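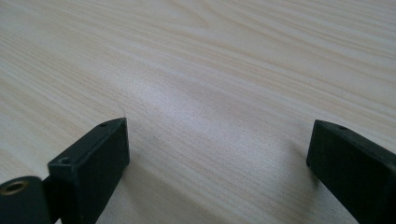

Handheld gripper v3, camera finally mounted, need a sanity check before I print more parts. Goal is to record me picking stuff up by hand and later play it back on the Siddiqui arm. Detection keeps putting a phantom object on the table. That pale band of glare running across the wood is my first suspect, the grain gets washed out right where the box shows up. Fingers are the dark blocks at the bottom, they sit plenty wide when open. Threw out 23 clips out of 179 so far. Ideas? Budget is basically zero, spent it all on servos.

Posted by benchrat_tom

---

glare for sure. had the same on my Bruneo build. move the lamp or throw a matte cloth down, done

Posted by solderblob

---

Cloth fixes it on that table. Then you take it to any other table and you're back to square one. If you want playback to work anywhere leave the glare in and record more.

Posted by offaxis

---

more data is not the answer with 179 clips lol. get it working once first, THEN make it hard

Posted by solderblob

---

Didn't say skip the cloth forever. Said don't build the whole set on it.

Also OP, are your finger tips in the same spot every time the gripper opens? If there's slop in the joint the mask you draw over them won't line up, and you'd get junk boxes near the fingers.

Posted by offaxis

---

Some slop yeah. Brass insert at the pivot, printed bore, maybe half a mm of play. Didnt think it mattered. Phantom box is up in the glare though, nowhere near the tips.

Posted by benchrat_tom

---

lock your exposure. every clip. auto exposure pumps when something dark moves and your fingers are about as dark as it gets. do this before anyone talks you into buying a polarizer

Posted by kerf_and_tell

---

was going to say polarizer

Posted by mudflap88

---

Polarizer eats light and on a tiny sensor you'll see it in the noise. Also has to be at the right angle to the table and he's waving the thing around by hand. Works great on a fixed camera, not here.

Posted by kerf_and_tell

---

Disagree, I run one on the Goten rig at our shop and it helps at most angles. Not all. Noise is fine if you have decent overheads. Cost me 8 bucks.

Posted by mudflap88

---

What are the two holes in the top of the left finger for? Pads?

Posted by plainwasher

---

Yep, soft pads bolt on there. Took them off to check the fit, they go back on before I record again. Bigger pads this time, the old ones let go of anything round.

Posted by benchrat_tom

---

Then your 179 clips are with old pads and the new ones will be with different pads?? I'd bin the lot and start over. Seriously. Changing the fingertips halfway thru is worse than any glare.

Posted by plainwasher

---

ugh

Posted by benchrat_tom

---

Wouldn't bin them. Tag them and train with and without, see what you get. We did that at the Cumdale space and the old clips still helped a bit.

Posted by offaxis

---

OK update, Friday night. Locked exposure, turned off the overhead, bounced a clamp lamp off the wall. Phantom box gone in all but 8 of the new clips. Havent touched the pivot yet. Old clips are in their own folder, not deleting anything, sorry plainwasher.

Still get a false hit now and then where the grain does that curved arch thing. Anybody seen wood grain set off a detector?

Posted by benchrat_tom

---

yes, all the time, knots are worse. what threshold are you running? and post one of the 8 bad ones

Posted by kerf_and_tell

---

Whatever the default is. Will look when I'm back at the bench and put one up.

Posted by benchrat_tom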